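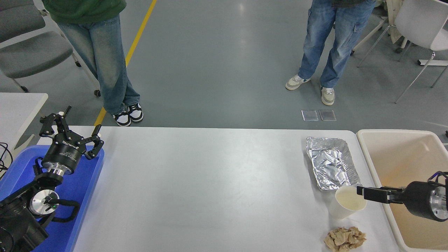
4. Where paper cups go in shared work buildings

4.1 Setting and materials

The previous section dealt with how cups are bought and supplied. This section follows them from the point where they are taken off the stack to the point where someone throws them out. It draws on two sources. The first is the set of diaries kept by 178 people who work in the Rollel and Branditz buildings. The second is a group of longer interviews carried out by Evangelia Drakos and Oana Buzatu after the diaries had been collected.

Both buildings are rented out by the floor or by the room. Rollel is the older of the two and has one large kitchen on the ground floor, next to the Kılıçarslan coffee counter. Branditz has a small kitchen on each level and no coffee counter, but it does have drink machines in the hallways. In both buildings paper cups are free to tenants. The cups come from the same supplier, Brolier, and are plain white with no print. They have a thin plastic lining, so the local paper collection does not accept them. A separate collection for lined cups started in April, before our study, and takes cups that are empty and stacked.

Diary keepers were asked to write one entry for each paper cup they used. An entry had five parts: where the cup was taken, what was in it, where it was carried, whether it was filled again, and where it was left. We did not ask for times to the minute. In a short test of the form, people either made the times up or stopped writing entries. A simple choice of morning, midday, or afternoon worked better and was kept.

In total we received 1414 usable entries. Entries with no end location were left out, as were those where the handwriting could not be read by two people working separately. Markos Pappas and Eftychia Zervas coded the end locations. Where they disagreed, the entry was discussed and given a single code, or marked as unclear.

4.2 Types of end location

We had expected two main end locations, the general waste and the cup collection. The diaries needed four codes.

Cup collection. This covers the tall tubes in the Rollel kitchen and the racks in the Branditz kitchens. Both are labeled in words and with a drawing of a cup.

General waste. This covers kitchen waste, the small bins under desks, and the bins in meeting rooms and restrooms.

Surface. The cup was left on a desk, table, windowsill, shelf, or piece of equipment, and the diary keeper did not know what happened to it next. Some of these cups were later picked up by cleaning staff, who put them in general waste.

Out of the building. The cup was carried to a car, a bus stop, or home.

The third code turned out to matter more than we planned for. Our draft form had no space for it, and Zervas added it after the first entries came back with notes such as "still on my desk, I think" and "on the side somewhere." A cup left on a surface has no end location from the user's point of view. It is finished with, but it has not been thrown out.

4.3 Distance from the kitchen

The clearest pattern in the entries is the link between where a cup was drunk and where it ended up. Cups used in the kitchen mostly went into the cup collection. Cups carried to a desk on the same floor were divided between the collection and general waste. Cups carried to a different floor rarely came back to a kitchen at all.

This fits with what Sfakianakis found in her earlier work on returnable glass bottles in the same district, where the walk to the return point counted for more than the deposit. It does not fit so well with what the tenants themselves told us. In the interviews, most people gave the lack of clear labels as the reason that cups went into the wrong place. Very few of them spoke of distance until Buzatu asked about it directly. Even then, several said that the walk was short and that it should not make a difference.

One tenant on the top floor at Rollel put it this way: "I know where the tube is. I pass it when I go home. But by then the cup is already in the bin under the desk, and I'm not going to take it out again."

Her answer points to timing as well as distance. She does pass the collection tube every day, so the walk costs her nothing extra. By the time she makes the walk, the cup has already gone. Diary entries marked "afternoon" show the same thing at a smaller scale. Cups drunk late in the day, shortly before leaving, reached the collection more often than cups drunk in the morning and carried to the same desk.

4.4 The nearest container

Work areas in the two buildings contain many bins, boxes, trays, and tubs that are not waste bins. They hold parts, mail, tools, cables, or samples, depending on the tenant. In Figure 1, for instance, a white paper cup is above a white tabletop, near a beige plastic bin. Open containers of this general type came up often in the interviews. People described dropping a cup into one when it was the closest thing within reach, and they described finding other people's cups in containers that they used for storage.

Two kinds of tenant reported this problem more than others. The first were those with long shared tables, where each end of the table had its own use and the middle belonged to no one in particular. The second were those who had meetings in the same room where they worked. In both cases a person holding an empty cup was likely to be standing next to somebody else's things.

Color seemed to play some part. Interviewees said that they would not put a cup into a red or yellow container, which they linked with medical waste or sharp objects. White, gray, and beige containers were seen as neutral. The liners used in general waste bins at Branditz are white, and one tenant there had moved her storage boxes to a shelf above head height for this reason. We did not test the effect of color and report it only as something people told us.

4.5 Refills

Most cups in the diaries were filled once. A smaller group of diary keepers filled the same cup again, usually with water after coffee. Refilled cups were kept longer and, as a result, moved further. They were more likely to end on a surface than in either kind of collection. Drakos noted during the interviews that people who refilled their cups saw themselves as careful users, and they were often surprised to hear that refilled cups had a lower return rate than the rest.

We do not take this to mean that refilling should be discouraged. A cup used twice replaces a second cup, and that saving is certain, while the recovery of a returned cup depends on what the collection company does with it. It does mean that the share of cups returned is a poor measure when taken by itself. A building in which people refill their cups could show a falling return rate and still use fewer cups.

4.6 Differences between the buildings

Rollel returned a larger share of its cups than Branditz did, even though Branditz has more kitchens and so a shorter average walk. At first sight this goes against the finding in 4.3. The interviews suggest an explanation in the coffee counter. At Rollel, people come down to buy a second coffee and bring the old cup with them. The Kılıçarslan staff do not ask for it, but the tube stands next to the line, and people have time to use it while they wait. At Branditz the drink machines are in the hallways and the racks are in the kitchens. A person who wants another drink has no cause to go into the kitchen at all.

The racks at Branditz were also full more often. They hold 12 cups each. A full rack was reported in both diaries and interviews, and the usual response was to put the cup in the general waste directly beneath it. The tubes at Rollel hold 100 cups each, and no diary keeper reported finding one full.

4.7 Limits of the diary data

Keeping a diary changes what people do. Several interviewees said that they had returned more cups during the study because they knew they would have to write down where each one went. The figures for cup collection should therefore be read as high. We have no reason to think that this affected one building more than the other.

The diaries also miss visitors. Both buildings receive guests, delivery drivers, and people attending events, and all of them use the same cups. Pappas looked at the order records to see how many cups were supplied over the study period, but the orders are placed by the pallet and are shared with a third site, so they could not be matched to the entries. A visitor who does not know the building has only the labels to go by, and the question of labeling may be more important for this group than it was for our diary keepers. Section 5 returns to this point with the results of the label trial at Branditz.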